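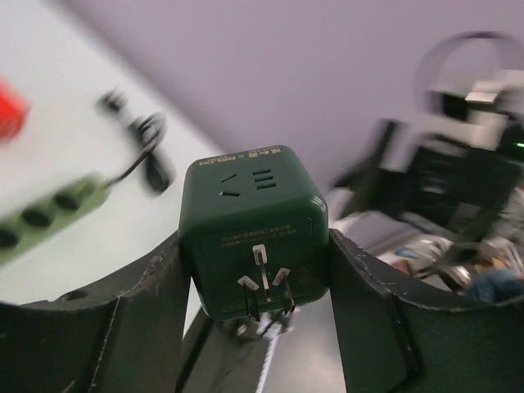 A dark green cube adapter. It has three metal pins on one side and two sockets on another.

Porach Learning Pages > Everyday Things > Electricity > Plugs and Adapters

Why does a plug have pins?

Written by Helmut Diekmann for readers from eight to eleven years

When I was a boy, I moved with my parents to another country, and my bedside lamp came with us in a suitcase. On the first evening I wanted to read. I took the lamp, I went to the wall, and the plug did not match the holes. I was very angry with the wall. My mother bought an adapter the next morning, and since that day I look at the plugs in every house I visit.

An adapter is a small helper between the wall and your lamp. One part of it has pins, which go into the wall. Another part has slots, which wait for the pins of a different plug. Electricity travels in through the pins and out through the slots.

What the pins do

The green cube has three pins. One stands straight and the other two lean, like the two sides of a roof. Plugs with this kind of shape are used in Australia and in China. If you live in Australia, you have perhaps seen it so many times that you never think about it.

The two leaning pins carry the electricity. It needs a way to go and a way to come back, like a running track that has no end. When you press the switch of a lamp, you close the track. When you press it again, you open a gap and the light goes off.

The straight pin is for safety. We call it the earth pin. If something inside a machine breaks and electricity goes to a place where it should not be, the earth pin gives it an easy path away. In this way it does not need to go through a person. Some plugs have only two pins, usually for things that are built with extra protection around the inside parts.

Two sockets, two shapes

Look again at the side of the cube with the holes. There is one socket with two slots, and these are short and a little slanted. Next to it there is one with three slots. Between the two sockets you can find different numbers of openings for different plugs. There is also a line of small writing near the edge, and it is upside down for us. Can you read the word DELIXI? Turn your head, or turn the screen if you are allowed.

The other side has more writing, in fine pale letters, mostly Chinese with some numbers. Adapters often carry writing like this. It can tell you how much electricity the adapter is made to carry. A phone charger asks for a little. A heater asks for a lot, and it should never be used with an adapter that is too weak for it.

Why we see metal only on the pins

Metal lets electricity pass easily. We say that metal is a conductor. Plastic nearly stops it, and a material like this is called an insulator. The body of a plug is usually plastic so that an adult can hold it safely while the pins are going in.

Cables are made with the same idea. Inside there is metal, very often copper, in thin threads. Outside there is a soft cover. The covers come in many colours, and the colour helps a person to know which wire goes where. In the next picture, search on the left side. You should find some black cables together, and one wire that is thin and bright red. There is a blue block further up, on the white table, but it is not a wire, so please don't be tricked by it!

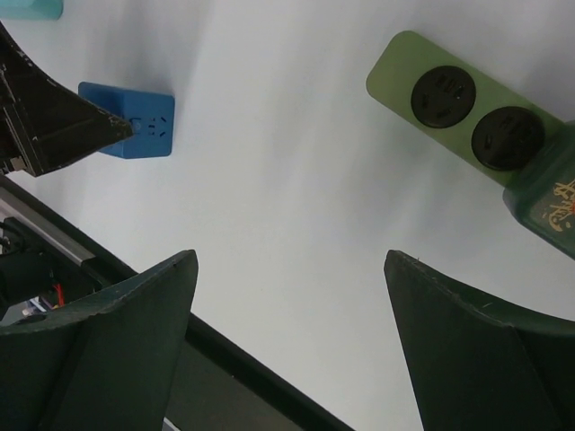 Rules for your own house

Only an adult puts an adapter into the wall or takes it out.
Never put a finger, a pencil or a fork into a slot.
Keep water away from plugs and sockets.
When you see a broken cover on a cable, don't touch it. Tell an adult at once.
Do not pull on the cable to take out a plug.
One adapter on top of another, and then another, can become too hot.

Try it: make a plug diary

Take a sheet of paper and a pencil. Walk through your home with an adult and draw the plugs that you can see without moving anything. Write beside each drawing what it belongs to, for example kettle, radio or lamp. Then colour the ones with three pins in green and the ones with two pins in yellow. A printed table for this is on activity sheet 79.

Words to keep

Adapter: a thing that helps a plug to fit a different socket.
Conductor: a material that lets electricity pass.
Insulator: a material that holds electricity back.
Earth pin: the safety pin of a plug.
Socket: the place where a plug goes in.

More in Everyday Things
How does a light switch work?
Why is copper orange?
What is inside a battery?
Zips, buttons and hooks
Where does the bath water go?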